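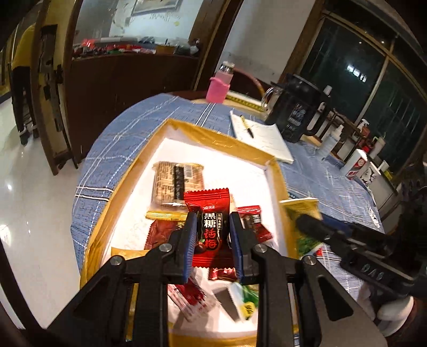
Course Handout, Unit 3: Sorting Wrapped Snacks and Candy
Kekov Center for Household Studies

Students will bring assorted wrapped goods into order on a table covered with a cloth. The unit takes 48 minutes and is completed individually.

Setting up. Keep the goods in one shallow, open box with a white interior, so that small wrappers stay easy to find. Paper and a pen remain on the table for notes. Bottles and the kettle belong well back from the work area.

Procedure. Take out one packet at a time and read the printed side before setting it down. Sort by type first - candy, preserved fruit, savory snacks - and by color only within a type. A packet labeled 黑糖话梅 (brown sugar plum) is to be entered as candy. Pieces placed on the cloth should lie apart from one another, clear of the rim.
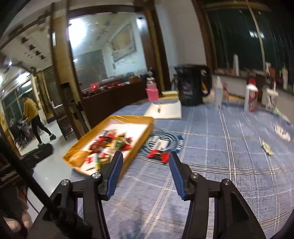 Llanos asked whether very small pieces might be sorted by size instead, as type is hard to judge when the print is tiny. Size may be used as a last resort, and the notes must say so.

Submit the written list, no more than 500 words, at the end of the unit. Late lists are accepted until September 12, 2025.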